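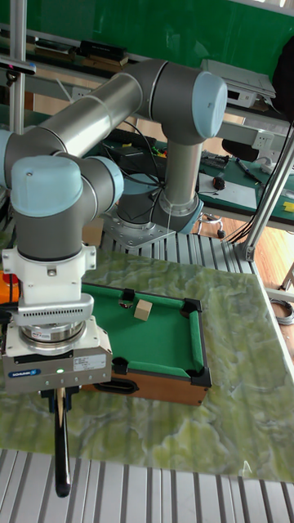 About Canerora

Canerora started with two people, one secondhand arm and a rented unit that had no heat until the second winter. Lowri Edwards had spent years writing step-by-step programs for factory robots, and Wayne Holroyd had spent about as long being called out to fix them when a part turned up an inch from where it was meant to be. They kept coming back to the same thought - that it might be easier to show an arm what you want, many times over, and let it learn from the showing.

So what we do, day in and day out, is gather examples. One of our operators guides the arm through a small job from start to finish, and we save the whole thing: the motion of every joint, the forces at the wrist, the camera views and a sentence in plain English saying what the job was. Then we move the objects a little and do it again. Our customers use these sets to train their own learning systems, and we train a modest one ourselves so that we know whether the examples are any good before they leave the building.

Our longest-running set is called Gosov, and it is all tabletop games. Marisa Ferri brought in the first one from her own attic, and we have been hunting through thrift stores ever since. Games make lovely practice. Holding a pool cue straight is hard for an arm, and lining it up with something small on the felt is harder, and you can explain the goal to a new operator before their coffee is ready. Gosov now holds 2,678 finished examples, along with 435 failed tries that we labeled and kept, as several of the people who use our work asked us to do.

The other big set, Ornosar, covers workshop chores such as sorting fasteners and putting hand tools back where they live. It's less fun to talk about at parties, but we are just as fond of it.

Glenys Dafis runs the recording floor. She trains every operator herself, and she likes a session to stop at 90 minutes, because tired hands make sloppy examples and a learning system will happily copy the slop. Gemma Garside checks the recordings afterward, and if she isn't sure about one she'll walk over and ask whoever made it. We've tried a few cleverer ways of doing this and always gone back to Gemma walking over.

We are still small, and we still eat lunch together at the long table in the Pritchard building, where we moved when the old unit got too tight. Each September we take on a few new operators. You don't need a background in robotics - we have hired a piano teacher, a pastry cook and a retired surveyor, and they all took to it nicely. Patience helps, and so does being willing to do the same thing again with the cube two inches to the left.

If you'd like to see the floor, we open the doors one Saturday a month, from ten in the morning until the snacks run out. Write to Glenys through the contact page and she will put your name down.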